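Caderno de oficina, casa de banho de ensaio
8 de abril de 2019

Assunto: bancada do lavatório, arrumação dos consumíveis, prateleira de parede.

Estado à entrada: bancada de padrão marmoreado já vedada, silicone com cura completa. Cuba retangular branca nivelada no sentido do comprimento; no sentido da profundidade ainda cai um pouco para a frente. A Thenmozhi Rao propõe calçar o móvel pelos pés de trás. Prefiro mexer primeiro nos da frente, que têm regulação. Fica por decidir.

Torneira: a monocomando preta mate foi a que veio da Clolturen, referência 757. A bica é plana e angulosa, e a aresta inferior acumula calcário. Limpar só com pano húmido e detergente neutro. O produto ácido que está no armário da oficina não serve para este acabamento; já manchou a peça anterior, a que foi devolvida em março. Binário de aperto da porca inferior conforme a folha do fabricante, guardada na capa da Nadar por engano. Passar para a capa certa.

Prateleira: calha em amarelo-dourado, base preta perfurada. Fixação alta, na parede cinzenta. Altura do eixo dos furos ao chão segundo o desenho da Hsin-yi Poon. Buchas de nylon, parafuso inox. Os furos da base deixam cair pó de papel para cima da bancada, convém prever um tabuleiro ou aceitar a limpeza.

Pasta de dentes: continua dentro da caixa de cartão até ser precisa. O cartão aguenta mal a zona junto à cuba, amolece por baixo ao fim de poucos dias. Posição provisória à esquerda da torneira, afastada da jarra. 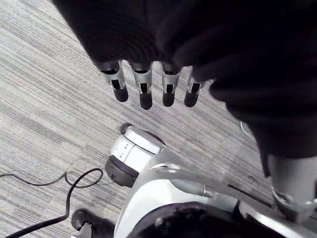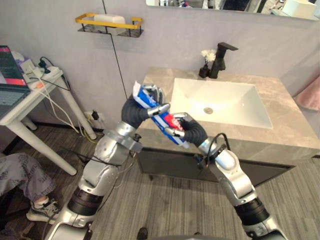 Jarra: a preta quadrada pequena, com o raminho de flores brancas. É leve e tomba se alguém lhe toca ao limpar a bancada. Lastrar com areia lavada até um terço da altura e voltar a pôr o ramo. A Thenmozhi queria trocá-la por um copo para escovas; a Hsin-yi quer manter as duas coisas. Do lado esquerdo há sítio para ambas se a pasta passar para a prateleira.

Toalha: a cor-de-rosa fica ao lado do móvel. Verificar se o gancho precisa de anilha. Lavar antes de a usar como referência de absorção, o amaciador falseia o resultado.

Espelho: limpar com álcool isopropílico diluído, do centro para os lados. Evitar que escorra para a aresta inferior, onde a prata oxida primeiro. Na unidade de Grindstead apareceram pontos escuros nessa aresta e o espelho teve de ser substituído.

Ralo: redondo, prateado. Teste de escoamento feito de manhã com 3,000 l despejados de uma vez, massa de água recolhida no balde sob o sifão: 2.690 g. A diferença fica em parte no sifão, que estava vazio. Repetir com o sifão já cheio antes de procurar fugas. Secar a junta e pôr papel por baixo durante a noite.

Cabo junto à parede: o preto que desce na vertical perto da prateleira. Falta calha. Pedir à Trosville a de perfil estreito, código 103, em cinzento claro se houver; em branco nota-se contra a parede.

Pendentes:
nivelar a cuba na profundidade
lastrar a jarra
encomendar calha 103
repetir o escoamento
arrumar a folha da torneira na capa da Clolturen

Nota para a Hsin-yi: o desenho da prateleira tem a cota da profundidade medida à face da calha, e a lista de material usa a da base. São valores diferentes. Corrigir um dos dois antes de pedir a segunda unidade.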